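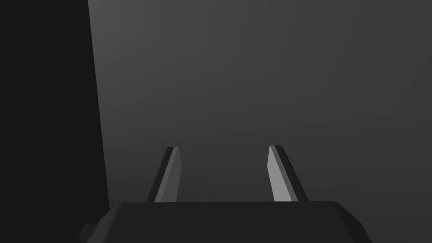 Mandale Community Hall, Kurnville
Routine fire and electrical safety inspection: checklist with comments

Date of inspection: 07/03/2015
Previous inspection: December
Areas covered: main hall, kitchen, rear corridor, stage store, boiler cupboard, external paths
Areas not covered: roof void (hatch locked, key not on the board)

Key: S = satisfactory. A = action needed, building may stay in use. X = take out of use until put right. N/I = not inspected.

1. Escape routes and doors

1.1 Main entrance doors open fully in the direction of escape: S
1.2 Rear corridor clear to full width: A
Stacked chairs on the left-hand side reduce the clear width. They were moved during the visit. Same comment made in December. Floor marking recommended.
1.3 Push bar on rear exit operates with one hand: S
Stiff on the first press. Lubricate.
1.4 Kitchen fire door closes fully onto the latch from any position: X
Closer has lost pressure and the door stops 50 mm short of the frame. Kitchen not to be used for cooking until the closer is replaced. Intumescent strip intact on the hinge side, painted over at the head.
1.5 External path from rear exit to assembly point: A
Moss on the ramp. Handrail sound.

2. Fire detection and warning

2.1 Panel showing normal, no faults: S
2.2 Weekly call point test recorded: A
Four weeks missing from the log since the last inspection. Where a test is not done, write "not done" against the date. Do not leave the line blank.
2.3 Call point operated for this inspection: rear corridor. Sounders heard in all rooms. Audible but weak in the stage store with the door shut.
2.4 Detector heads free from paint, tape and covers: S
2.5 Panel batteries within date: S

3. Extinguishers and blanket

3.1 Water extinguisher, main entrance: S
3.2 Water extinguisher, stage left: A
Bracket loose, lower fixing missing. Plug and refix. Do not stand the extinguisher on the floor as a doorstop in the meantime.
3.3 Carbon dioxide extinguisher, by distribution board: S
Tag number 1037. The asset list gives 1073. List to be corrected.
3.4 Fire blanket, kitchen: S
Mounted too close to the cooker at the last visit, now moved to the wall by the door.
3.5 Annual service labels in date: S

4. Emergency lighting

4.1 Monthly function test recorded: S
4.2 Full duration test within the last twelve months: A
No record found. The Vandell fittings in the main hall were replaced as a set and the commissioning sheet should include a duration result. Find the sheet or repeat the test.
4.3 All fittings lit on simulated mains failure: A
Fitting above the boiler cupboard failed to light. Charge indicator off. Check the supply before ordering a battery.
4.4 Exit signs visible from the centre of each room: S

5. Electrical

5.1 Distribution board accessible, cover in place, circuits labelled: A
Circuits 5 and 6 are labelled the wrong way round. Confirmed by isolation.
5.2 RCD test button operates: S
5.3 Portable appliances, labels in date: A
Urn and both vacuum cleaners in date. Floor polisher has no label. Extension reel in the stage store has damage to the outer sheath near the plug and was tagged X on the day.
5.4 Sockets and switches, visual condition: S
Cracked faceplate noted in December has been replaced.
5.5 Storage kept clear of the board: S
Keep to the 300 mm marked on the floor.

6. Heating and gas

6.1 Boiler cupboard free of stored items: A
Two paint tins and a bag of rags removed. Cupboard to be kept locked.
6.2 Ventilation grilles unobstructed: S
6.3 Gas isolation valve identified and accessible: S
Meter reading not taken.
6.4 Carbon monoxide alarm tested: S
Tuhiwai unit, replacement date on the underside. Check at next visit.

7. Records

7.1 Fire risk assessment available on site: S
Hall plan in the folder predates the partition in the stage store. Mark up by hand pending a new drawing.
7.2 Hirers' instructions displayed: A
Copy in the kitchen is illegible at the bottom, where the assembly point is given.
7.3 Completed actions signed off from previous sheet: A
Items 1.2 and 2.2 carried forward for a second time.

Actions in order of priority

Kitchen door closer (1.4), before the kitchen is next used for cooking.
Extension reel (5.3), dispose of. Cut off the plug first.
Boiler cupboard light fitting (4.3).
Duration test record (4.2).
Circuit labels (5.1).
All remaining A items by the next routine visit.

Job reference for the door closer: 546. Quote this on the order and on the completed sheet.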